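### 4.2 Curtailment and storage dispatch

Hourly output from the Clavus wind site was matched against feeder load at Genley for 229 days, beginning in May. Hours with missing meter data were dropped. Curtailment was counted only when the grid operator's limit was binding; turbine outages were logged separately and are left out of the totals.

The battery at Fitzsimmons was modeled with a fixed round-trip loss and a discharge limit of 3 hours at rated power. Under the base dispatch rule, the battery charges whenever the limit binds and discharges in the evening peak. This rule recovered 27 percent of the curtailed energy. Most of the remainder fell in long windy spells, when the battery was already full.
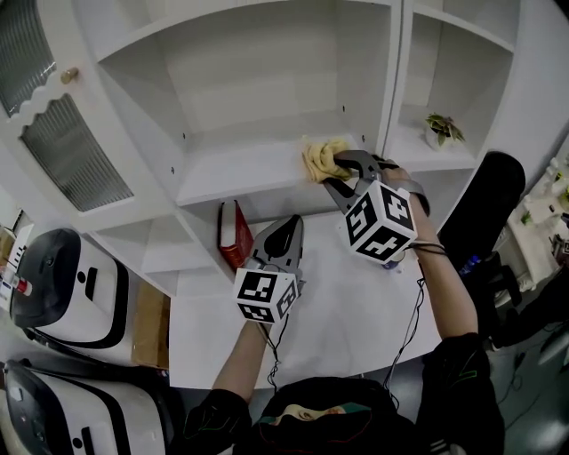
**Figure 2.** Pressing a cloth to a shelf edge with a hand-held gripper.

A second rule, taken from the Brillamano tariff study, allows partial discharge overnight when the next-day forecast is high. It frees capacity before a windy morning but sells at a lower price. Results for both rules are sensitive to forecast error, and the bias correction described in Section 3 was applied to each.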